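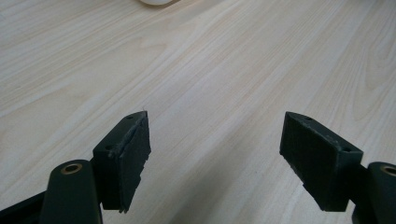 Gudrun Kramer asked me last week whether a machine can really learn to clear a table from people who have never programmed anything, and whether we had enough examples to say so yet. Fair questions, both of them! So I'm putting my answer in our announcement.

Zekow, 27 Dec 2020 - Grokik is opening up its first set of hand-collected grasping examples, and I'm so pleased I'm writing this release myself on a Sunday. The set is called Skoletti, it holds 919 recordings, and any school, lab or small shop that wants to train with it can write to us for a copy (no charge, just tell us what you plan to do with it).

Every recording was made by a person holding a gripper in one hand and doing a small job at a table: picking up a cup, moving it over, setting it down, letting go. The camera rides along on the gripper, so the learning system gets the same close view of the fingers that it will have later on when it works by itself. We started in March with a plan for 900 good ones and went a little past it, mostly because people kept asking for another turn.

We also threw a lot out. In 77 recordings the fingers closed too early or the hand rushed the last bit, and I went back and forth on those for weeks before we put them in a separate folder marked as misses. You can have that folder too, if you ask. My own first evening is in there, I'm sorry to say.

So, Gudrun, yes on the first question. On the second, I'd say enough for cups and small bowls, and nowhere near enough for forks. Forks are next. We're working with Dreßler on two new sets for the spring, one with cutlery and one with folded cloths, and we'd love more left-handed people for both (please, we have so few).

If you'd like the recordings, or want to come and make some, write to the Grokik office in Zekow and put Skoletti in the subject line. We answer mail again after the holidays.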